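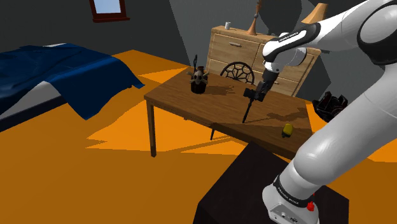
A simulated Franka Emika arm holding a thin rod-like tool over a table in a furnished room.

Robot teaching by demonstration

Robot teaching by demonstration is a group of methods in which a person shows a robot how to do a task, and the record of that showing is used to make the robot do it again. The person may push the arm through the motion by hand, steer it from a distance, or drive a simulated copy of it on a screen. Other names for the same idea, or for parts of it, are programming by demonstration, learning from demonstration and imitation learning. The terms overlap, and writers do not use them consistently.

The method is often presented as a way for people with no programming skill to teach robots. That claim holds best for short, simple motions. For longer jobs, much of the skill moves from writing code to giving good demonstrations and cleaning up the records afterward, and the person doing that work is usually trained.

Background

The oldest form is plain record and playback. Industrial arms have long been taught by moving them to a set of points, storing each one, and having the controller run through the list. Spray painting robots were taught in a similar way, with a worker leading the arm along the path of a stroke. Neither involves learning in the modern sense. If the part has shifted, the robot goes to the old place anyway.

Later work tried to get something more general out of several recordings of one task. Early systems averaged the paths or broke them into named steps. Current systems more often train a neural network to choose the next motion from camera images and the positions of the joints. Whether such a network has learned the task or only the recordings is a fair question, and published results do not always settle it.

Teaching by hand

In hand guiding, also called kinesthetic teaching, the operator holds the arm and moves it. The motors cancel the weight of the links so that the arm feels light. The operator can feel contact directly, which helps with jobs such as pressing, wiping or fitting a peg in a hole.

The drawbacks are well known. The operator's hands and body get into the camera view, so images recorded during teaching do not match what the robot will see when it works alone. Arms with seven joints are awkward to steer with two hands, and people tend to move one joint at a time, which gives stiff, slow paths. Forces measured during hand guiding mix the push of the operator with the push of the table, and the two are hard to separate.

Teaching by remote control

In remote control, or teleoperation, the operator stands clear of the robot and uses a joystick, a tracked handheld controller, a glove, or a second arm that the first one copies. Camera views stay clean. Most large sets of demonstrations are now gathered this way.

The operator gives up the sense of touch unless the device returns force, and cheap devices do not. Delay makes matters worse. Depth is hard to judge on a flat screen, and lowering the tip of a held tool to a tabletop, an easy act for a person with the tool in hand, can take several tries through a controller. Operators learn tricks for this, such as watching the shadow of the tool. A model trained on their recordings may pick up the hesitation along with the skill.

Teaching in simulation

A simulated robot can be taught with the same devices and no risk to hardware. Rooms can be given new furniture, wall colors and lighting at little cost, and a failed attempt is reset at once. Supporters argue that this variety makes the final behavior sturdier.

The case is weaker for tasks that depend on contact. Friction, slip and bending are simplified in most physics software, and a grasp that holds on screen may fail on a real object. Odd colors and scattered household items can train a network to ignore the background, but they say nothing about how hard a tool should be pressed. Success rates measured only in simulation are best read as results about the simulator.

Reported results

The Skollach project compared hand guiding and remote control on a tool placement task, using 100 demonstrations for each. Its summary, dated 2018-08-02, favored remote control. The same five operators had used the remote device in earlier work, however, and none had comparable practice with hand guiding, so the comparison is of limited use.

Grolluvico, a firm selling teaching software, advertised that a new task could be taught in five demonstrations. Its own notes stated that the model had first been trained on 1000 recordings of related tasks. The claim is not false, but a buyer starting with an unfamiliar task should not expect the same figure.

The Clarkodik collection holds 615 simulated demonstrations made by remote control. It has been criticized for keeping only successful attempts. Without the failures there is no way to tell how hard the tasks were for the operators, and a model trained on the set sees few examples of recovery from a mistake. A release planned for November was to add discarded attempts.

Common problems

Small errors build up. Once the robot drifts a little from the recorded paths, it meets situations that no one showed it, and its next choice is likely to be worse. One remedy is to let the operator step in and correct the robot while it runs, then train again on the corrections. This works in many cases, at the price of more operator time — the cost the method was supposed to cut.

Operators also differ. Two people may approach the same object from opposite sides, and a simple model that averages them will go straight down the middle and hit it. Newer models handle this better.

Testing is uneven. Many reports use the same room, the same objects and nearly the same starting positions for teaching and testing. The Cao test protocol asks for objects to be moved and lighting changed between the two, and for every attempt to be reported. Few of the systems described as general have been tested under it.

See also

Hand guiding
Imitation learning
Physics simulation
Teleoperation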